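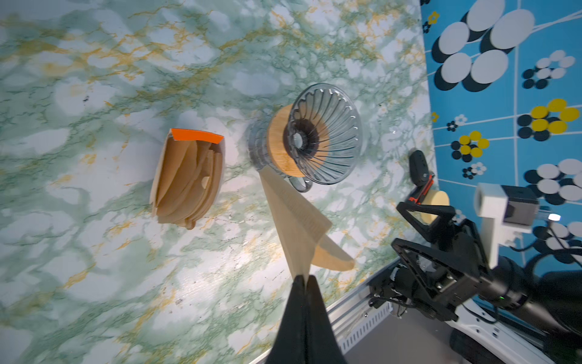

# Cone filters, seams and a slow drawdown

I changed two things in my pour-over routine in April and have kept notes since. The notes are now long enough to be worth typing up. July 2019, same kitchen, same kettle, same tap water.

The first change was the paper. I had been buying white cone filters from Jatex and switched to unbleached brown ones when the shop in Tutville stopped stocking them. Brown paper has a reputation for tasting of cardboard. In my cups it does, if it goes in without a rinse. With a rinse of 60 ml of hot water I can't pick it out, and neither could Mohcine Ait Ali, who was given both versions without being told which was which. He preferred the brown one, but the grind was slightly coarser on that cup, so I don't put much weight on it.

The second change was the fold. A cone filter has a crimped seam where the two layers are pressed together, and I used to drop the paper in as it came out of the box. The seam is thicker than the rest of the wall and holds the paper away from the glass on one side. Water finds that gap. On a ribbed dripper this matters less than on a smooth one, but it still shows up as a bed that slopes toward the seam after the drawdown.

Current procedure:

1. Take one filter and check that it is one. They nest tightly and two will come out together.
2. Fold the seam flat against the body and run a fingernail along it.
3. Open the cone and pinch the tip so it comes to a clean point.
4. Set it in the dripper with the seam on the handle side. Either side works, but pick one and keep it.
5. Rinse, starting high on the wall and circling down.
6. Tip out the rinse water before adding coffee.

Step 6 is the one I skip by accident. The result is a weak cup, obviously, and I have stopped logging those.

## Glass against plastic

My dripper is glass and sits on a wooden collar. The ribs are thin and spiral down to the outlet. I like it for cleaning and dislike it for heat. Glass takes a lot out of the first pour if it has been sitting on the counter overnight, and mine is cold all year. The rinse handles part of this. In winter I rinse twice.

The collar needs some care. It should be lifted off and dried after use - left under a wet dripper it darkens at the inner edge, and mine did. A light rub of mineral oil evened out the color. I wouldn't put it in the dishwasher.

## Storage

I keep the filters in the box they came in, open, next to the dripper. I tried a wall-mounted holder from Cuvinden for a while. It gripped the stack too hard and bent the rims, and a bent rim folds inward when the water hits it, which lets grounds over the top. The box is uglier and works better. It does need to stay away from the kettle, as steam makes the papers cling to each other.

## Numbers

The recipe hasn't moved much. I use 30 g of coffee, medium grind, and let it bloom until the surface stops bubbling. The rest of the water goes in over 2 pours. When I make a batch for the flask the kettle gets filled to 845 g, which covers the rinse, the brew and a little left over for warming the flask.

Drawdown with the folded seam is more consistent than without. I don't have enough runs on each to call it faster. The beds are flatter, and the last part of the drain no longer stalls the way it did with the Jatex papers.

Still open: whether the stall was the paper or the grinder. The Mahrous burrs were due for replacement at the time and I changed them in the same week as the filters, so the two are tangled together. I have part of a box of the white ones left and will run them on the new burrs when the current bag of beans is finished.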